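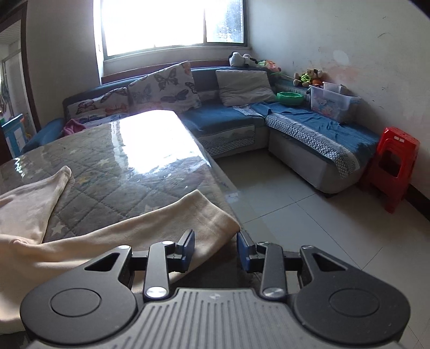 Leanne Sowerby says the question children ask her most is a short one: if the robot makes the bed, what does the person do? She answers that the person does plenty, and that some of it is new work which did not exist before.

We will try to explain this new work, and also the old work that is changing.

What is automation?

Automation means that a machine does a job which people did with their hands before. You know many such machines already. A washing machine is automation. So is a door that opens when you walk up to it. These machines do one thing, always in the same way.

Tidying a room is much harder. A blanket has no fixed shape. It can be flat, folded or in a heap, and each time the hand must take it in a different place. A soft toy is different again, and a plastic bowl is different from a toy. You do not need to think about this, because your fingers learned it when you were very small. A machine has to learn it too, and it learns from people.

How does a person teach a machine?

At a company named Hulten, the teachers are people who cleaned and tidied for many years. They work with a gripper, a tool with two fingers that open and close. The person holds the tool and does the normal job with it: picks up a cloth, pulls a blanket straight, puts a bowl away. A small camera on the tool records what happens. One recording of one job is called a demonstration.

A machine needs a lot of demonstrations. In June the workers at Hulten made 3,196 of them, and 807 were only about blankets! Later a computer studies the recordings and looks for what is the same in all of them. In this way a robot can try to fold a blanket it has never met.

What is it like for the workers?

Brândușa Bălan cleaned rooms for 15 years before she learned to use the gripper. At first she found it very slow. "With my own hand I fold a blanket and I think about my lunch," she says. "With two fingers I must think about the blanket."

Her back hurts less now, because she does not lift heavy mattresses all day. But her wrist gets tired from holding the tool, so the workers change jobs during the day and take a rest between them. She also misses talking. When two people make a bed together, they chat across it. With the gripper she works alone, and she asked for a longer tea break with the others. She got it.

Gaurav Solanki has another kind of new job. He watches the recordings and decides which ones are good enough to use. If the blanket slips out of the fingers, he does not always throw the recording away. Sometimes he keeps it and writes a note, so that the computer can learn what a mistake looks like.

Will the robots take the jobs?

This is a fair question, and grown-ups do not agree about the answer.

At the Hartley guest house a robot now carries the clean sheets from the laundry to the rooms. Two workers who pushed the trolleys before have moved to the front desk. One of them likes it. The other one liked the trolleys better, and told her boss so. At some other workplaces people do lose their jobs when machines come, and it can be hard to find a new one.

Denise Hollis thinks that workers should be asked before the machine arrives. They know which part of the job is heavy or boring, and which part they would like to keep. She also thinks that people who teach a machine should be paid well for it – their skill is inside it.

Words to know

Automation: when a machine does work that people did before.
Gripper: a robot hand, or a tool like one, that can hold things.
Demonstration: showing how to do a job, so that someone or something can learn it.

Try it at home

Take a pair of kitchen tongs, and ask an adult before you start. Put a small towel on your bed and try to fold it in half using only the tongs. Then try with a thick blanket. Which one was easier? Where did you need to hold it? Write down the steps for a friend, and see if your friend can do it only from your words.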